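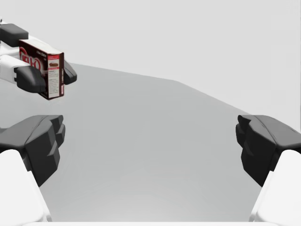 Skinthorpe Oral History Project
Progress report to the Dunleavy Fund, second period

You asked for two pages and no adjectives. We have managed the two pages.

Where we are

The project set out to copy, transcribe and index the Skinthorpe cassettes, which came to us from the old cannery office in banana boxes with the lids taped on. The label on the first box said "misc." So did the label on the last one. Our grant application put the collection at 666 tapes, a figure that caused some comment at the time and has not been improved on by a recount. It is still 666.

All of the tapes have now been copied. Seven would not play at all and went out to Clotard for baking and repair. Clotard returned them with a polite letter and an invoice, and six of them can be heard. The last holds an hour of hum. We have cataloged it as hum.

Transcription

Transcripts stand at 2661 pages. The plan called for more by now, and the shortfall has two causes. The first is that cannery workers interviewed on their lunch break talk with their mouths full. The second is that the original interviewer liked to hold his sessions next to a running conveyor, presumably for atmosphere. Our transcribers have become skilled at telling "herring" from "hearing," though not from "her ring," and one very moving account of a lost engagement had to be withdrawn after a second listen.

We have stopped sending tapes out to be typed and now do the work in the office. It is slower and the error rate has dropped sharply. The typing service was charging us by the minute, including minutes of conveyor.

Index

The index has 1131 entries. This is the part of the project we are happiest with, and the part you are least likely to read. A person can now look up the strike, the flood, the year of the bad lids, and every mention of the foreman's dog. The dog has more entries than the strike. We considered evening this out and decided that it reflects the record.

Place names remain a headache. The same street turns up under four names depending on how old the speaker is, and we are cross-referencing all of them. If a reader wants Tin Row, the index will take them there by way of Back Lane and apologize.

Software

The catalog moved to Jendadis in the spring. The move was budgeted at one week. It took five, most of them spent persuading the import tool that a tape can have two sides. Searches are quick now and the public page works on a phone. Dates before 1970 display correctly as long as you do not sort by them. We have reported this and have been told it is a known issue, so at least we are in company.

Money

Spending is under budget on travel, over budget on repairs, and exactly on budget for postage, which alarmed our bookkeeper so much that she checked it again. The overspend on repairs is covered by the travel line. We would like your approval to leave things that way through the end of the period. Receipts are attached in date order, apart from the parking ones, which have faded to blank slips and are attached in the order we found them.

What comes next

Finish transcribing side B of the net loft interviews.
Write to the families whose permission forms were signed only with initials.
Open the listening desk at the library, on Monday afternoons to begin with.
Settle the street names.

We had promised a printed booklet by November. We now think it will be ready in February. The printer can hold our price until then if we confirm the page count this month, so an early answer on the repairs question would help.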